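# Changes to the shared kitchens at Gyamfi House 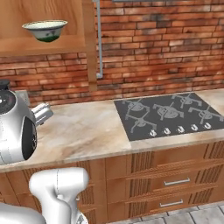 *A green and white bowl on open wooden shelving.*

Residents and staff of Gyamfi House are asked to read this item before the spring term. It sets out the new arrangements for the shared kitchens, which the Housing Office has agreed with the Residents' Council following the autumn consultation. The arrangements apply to all floors of the main building and to the Brillow annexe. They do not apply to the private flats in Dresine Court, where tenancy terms remain as they are.

## Background

The consultation paper was sent to every household in the main building and the annexe, and the Housing Office received 284 written replies. Most concerned three matters: the storage of personal crockery, the cleaning of ovens, and the hours during which kitchens may be used. A smaller number raised the question of noise in the annexe, where bedrooms adjoin the kitchens on two floors. That question will be dealt with separately by Edem Kyei, Head of Estates, and a paper will be put to the Council in March.

The Office is grateful to all those who replied. Several residents wrote at length, and some enclosed plans of how their own kitchen might be arranged. These have been kept and will be consulted when the annexe kitchens are next refitted.

## Storage

Each household will continue to have the use of one closed cupboard and one drawer. Open shelves are to be treated as common space. Crockery, pans and utensils left on open shelves may be used by any resident of that floor, provided they are washed and put back on the same day. Residents who do not wish their belongings to be used in this way should keep them in their own cupboard.

A number of replies asked that open shelves be divided into labelled sections. The Council considered this at two meetings and decided against it. Kenza Filali, who chairs the Council, has asked that the reasons be recorded. Labelled sections were tried on the third floor some years ago, and the labels were seldom kept up to date when rooms changed hands. Space was held for residents who had moved out, while new arrivals had nowhere to put a plate. The Council would be willing to look at the matter again if a floor wished to put forward a scheme of its own.

Food must not be kept on open shelves overnight. Dry goods should be stored in sealed containers inside cupboards. Items found on the shelves without an owner at the end of each term will be moved to the store room beside the laundry, where they may be claimed for four weeks. Unclaimed items in good condition will be offered to incoming residents.

## Cleaning

The contract for the weekly cleaning of communal areas has been renewed with Idivum. The contract covers floors, sinks, worktops and the outside of appliances. It does not cover the inside of ovens or refrigerators, nor the washing of crockery. Cleaning staff have been instructed not to move personal belongings, and they will leave any worktop that has not been cleared.

Ovens will be cleaned by residents on a rota. Each floor is asked to agree its own rota and to send a copy to the Housing Office before the start of term. Where a floor does not send one, the Office will draw up a rota in room order. Oven cleaner and gloves may be collected from reception during office hours and should be returned there after use.

Refrigerators will be emptied twice a year, in the last week of the spring term and the last week of the summer term. Notice will be posted on each door beforehand.

## Hours of use

Kitchens in the main building will remain open at all hours. Residents are reminded that extractor fans carry noise to the floor above and should be switched off when cooking is finished. Kitchens in the annexe will close at eleven in the evening, as at present, pending the paper referred to above. Residents who work late shifts may apply to the Office for access to a main building kitchen, and such requests will normally be granted.

Guests may use the kitchens when accompanied by a resident. Gatherings of more than 16 people require the prior agreement of the Office and of the other households on the floor. The form for this purpose has been shortened to a single page.

## Costs

The Council made a grant of £3679 towards kitchen equipment for the coming year. Of this, £666 has been set aside for small replacements such as kettles, toasters and chopping boards, and may be spent by floor representatives on production of a receipt. The balance will be used for two replacement ovens and for repairs to cupboard doors in the annexe. There will be no increase in the service charge as a result of these changes.

Floor representatives should send receipts to Delali Lamptey in the Housing Office within one month of purchase. Payment is made by bank transfer. Purchases of electrical items must be reported before they are brought into use, so that they may be tested and added to the register. Second-hand electrical items will not be reimbursed.

## Repairs

Faults should be reported through the repairs book at reception or by telephone. Residents are asked to state the floor, the kitchen and the nature of the fault, and to give a time at which access would be convenient. A leak, a smell of gas or a fault in the wiring should be reported at once to the duty officer, whose number is printed on the notice inside each kitchen door. Residents must not attempt repairs to ovens, hobs or sockets themselves.

Work on the annexe cupboard doors will begin on the ground floor and proceed upwards. Residents will be told beforehand when their cupboards need to be emptied, and boxes will be provided on request.

## Representatives

Kwabena Frimpong has agreed to continue as representative for the first and second floors. Clotilde Pruvost will represent the third floor and the annexe. The position for the fourth floor is vacant. Any resident of that floor who has lived in the building for at least one term may stand, and names should be given to the Council in writing.

Copies of the full kitchen rules are held at reception and will be delivered to each household with the January rent statement. A large-print version is available on request.

*Issued by the Housing Office, Gyamfi House, December 23, 2023*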